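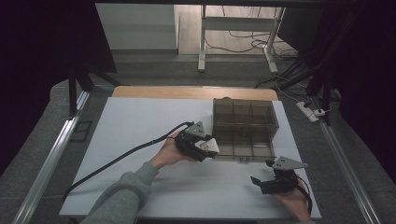

Chaltu Habte runs the manipulation section of the student robotics club at Lockyer, and her rule for the first month is that no one programs an arm. Members record tasks by hand. They work in pairs of grippers, one to each hand, over a sheet of white paper, and the object for this term is a divided storage box in smoky plastic.

"Tinted plastic is a bad target," Habte said. "You see the divider and whatever is behind it, and the depth estimate goes off. We picked it on purpose."

The team has logged 57 usable runs toward a goal of 100. Fuad Tufa, a second-year student who handles the data, throws out any run in which the fingers leave the wrist view for more than two seconds.

"Most of the rejects are cable problems," Tufa said. "It pulls on the wrist and people correct for it without noticing. Then the trajectory has a bump in it."

Asked whether he would go wireless, he said the latency was worse than the bump.
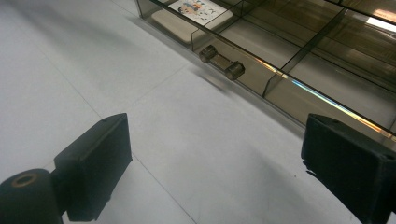
The organizer tray between the finger pads, as seen from a gripper.

Habte wants a trained policy running by 16th December, when the club shows its work to the Novent group. Placement into a compartment comes first. Closing the lid is a separate task and has no date yet.

"I would accept a slow one," she said.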